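Chapter 7
Grip Loss and Unsafe Release

7.1 A stopped line at Koline

A folding cell at the Koline laundry halted 40 times in its first month of service. The log gave the same code for each stop: grip lost during lift. The cell had passed its acceptance test in February, when 152 of 158 towels were lifted without a fault. The six failures were put down to operator loading and were not looked into further.

The fault lay in how the Wuvance controller judged a grip. It read the finger position, compared it with a stored value and reported cloth held. A thick border could give the correct reading while only a few fibres were held. When the arm sped up, the cloth slipped out and fell across the guard sensor.

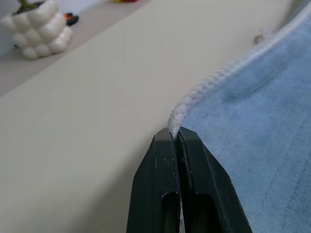 Why does a position reading fail to prove that cloth is held?
The reading gives the gap between the fingers. It says nothing about how much material fills that gap, or how well it will stand up to a pull.

A trim pinched at the fingertips is a weak hold, as the contact area is small and the load acts on the edge alone. The repair at Koline added a short test pull at low speed before each lift, with a force limit set for each type of towel. Stops fell to 3 in the following month.

Section 7.2 sets out the test pull in full. Section 7.3 deals with the guard sensor and the rules for restarting after a dropped load.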